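Steamed Buns on a Small Electric Pot – Photo Gallery
Posted 2023-08-28 by Khurram Chaudhry
Filed under: Kitchen, Steaming, Reheating

This gallery goes with the notes I have been keeping on steaming buns at home. I don't have a range in the back kitchen at Ilska, only outlets and a table, so everything gets done on an electric pot with a steamer basket set on top. It is a plain way to cook and it suits plain buns. The pictures are few and the notes are longer than the pictures need, but people asked for the details, so I have put them in.

The buns are the unfilled kind. I used to make the dough myself every week and now I mostly buy them, already cooked, from a shop called Plitari that sells them by the bag. They keep well in the freezer. When I do make them, I use 700 grams of flour for a double batch and freeze half. Bought or homemade, the steaming is the same.

Water goes in first. I fill the pot low enough that it won't bubble up through the holes in the basket. If the water touches the bottom of the buns they go gummy and there is no fixing it. Tap water is fine. I let it come to a boil before the basket goes on, and I keep a kettle filled nearby in case the pot needs more.
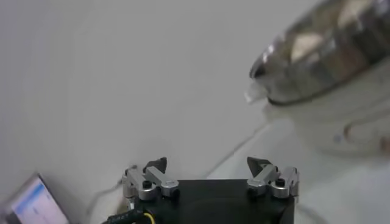 A steel pot is also easier to live with than bamboo. I had a bamboo steamer for years and liked the smell of it, but it had to dry for a full day after each use, and in October it grew mold because I had put it away too soon. Steel gets washed, wiped and put back on the shelf. The one drawback is condensation. A flat lid will drip on the buns and leave wet, shiny spots. Some people wrap the lid in a cloth. I lift it straight to the side when I'm done, so the drops run off over the table and not back into the basket.

Spacing matters more than time. Buns swell a little, even ones that are already cooked, and if they touch they tear when you pull them apart. I keep a finger's width between them and the same between the bun and the wall of the basket. A big batch gets done in rounds.

For lining, I have tried parchment, cabbage leaves and a thin cotton cloth. The cloth works best for homemade dough. Parchment is less trouble, though it needs holes poked in it. For a quick reheat I often skip the liner and put up with a bit of sticking – a soak takes care of it. 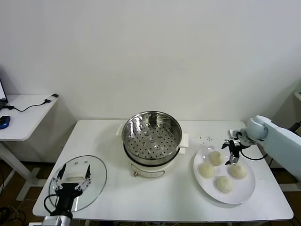

Hadiza Babalola wrote in to say that she takes her buns out of the freezer the night before and lets them thaw in the refrigerator on a covered plate. She finds that the middle heats through more evenly that way, and she only steams them for a few minutes. She also turns the heat off and waits before lifting the lid, because her buns used to wrinkle when the cold air hit them.

I have since tried her method and I agree with the second part. Three minutes of waiting with the heat off makes a difference to the skin. As for thawing, I still go straight from the freezer when I'm short on time. It takes longer, and you have to check the middle with a skewer, but the result is close enough for breakfast.

A few other things that came up in the mail:

Someone asked if the buns can be steamed ahead and held. They can, on the warm setting if your pot has one, for up to 40 minutes. After that the bottoms start to get heavy. I would sooner put them on a plate under a clean towel and give them a short second steaming.

Another reader wanted to know about sliced buns. Cut them cold. A warm bun squashes under the knife. Cold slices steam quickly and are good with condensed milk or chili sauce – I buy the Abou Zeid brand, which is hot but not too salty.

Leftover buns can be fried. Slice them thick, dip them in beaten egg and cook them in a little oil until the edges are brown.

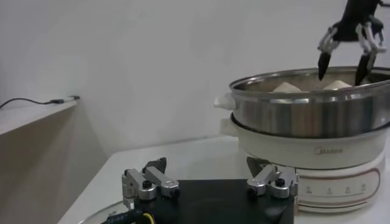 Two pale pieces in the steel pot, set on the white Midea base.

Cleaning up is short. Unplug the base and let it cool before you touch the inside. Empty the water, dry the pot, and run a brush through the holes in the basket, where bits of dough like to stay. If the pot gets a white scale on the bottom, warm water with a spoonful of vinegar will lift it. The base itself never goes in the sink. I wipe it down with a damp cloth and leave the lid off until everything is dry.

Next gallery: Rice and Greens in One Pot
Previous gallery: Wevodow Market, Dry Goods Aisle
Views: 1,301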